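Moving desks and settling in: your questions answered
By Amirul Siregar
September

Since the desk move I've had the same handful of questions at the kettle, on the stairs and once through a car window, so I've put the answers in one place. If yours isn't among them, come and find me — I'm in most days and I don't mind being asked twice.

Do I have to keep the desk I was given?

Not for ever, no. Try it for a fortnight first if you can bear to, because a new spot nearly always feels odd to begin with. After that, if you'd still like to swap, find somebody willing and let me know so that I can change the plan. The desks are all yours to arrange on top as you like, within reason. Plants are very welcome (please water them!).

Where should my bag go?

On your own desk or underneath it, whichever suits you, as long as the straps aren't trailing where people walk. The walkway down the middle is the bit I do fuss over, and I'd be grateful if bags and boxes stayed out of it altogether.
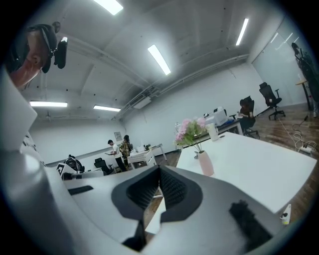 The main office, with the lights on and people at and between the desks.

Can we have fewer lights on?

I've been asked this by people who find the ceiling lights too bright and by an equal measure of people who would like more of them, so we're leaving them alone for now. If the glare bothers you, try turning your screen a little before you try anything else. I also have a couple of Collow desk lamps in the cupboard, which give a softer light for reading in the late afternoon, and you're welcome to borrow one.

What goes in the drawer cabinets?

Paper, pens, chargers, tea bags if you must. Please don't keep fruit in them over the weekend. Each cabinet can be locked, and the spare keys live in the Jander tin on my shelf, labelled by desk. If you lose your key, a new one costs us 375 pence and takes a week to arrive, so do have a good look down the side of your chair first.

Is the printer for everyone?

Yes, it is, even though it sits on a desk where somebody may well be working. Say hello, collect your pages and try not to lean across. Anything over 52 pages is better sent to the big machine downstairs, which is quicker and doesn't get so warm. Paper comes in packs of 500 sheets and if you open the last pack, drop me a line. We got through almost 4,000 sheets last month, so double-sided printing would be a real kindness.

My chair keeps sinking. What can I do?

Put a note on it with your name and the word "sinking" and leave it by my desk on a Tuesday, when I go through the repairs. Take any free chair in the meantime. Please don't quietly trade it with a colleague who is on holiday — I do hear about it.

May I stand and chat in the main room?

Of course. A quick word over a tablet or a sheet of paper is how half our work gets done. For anything longer, book the small room through Yimyam and shut the door behind you, and your neighbours will thank you for it.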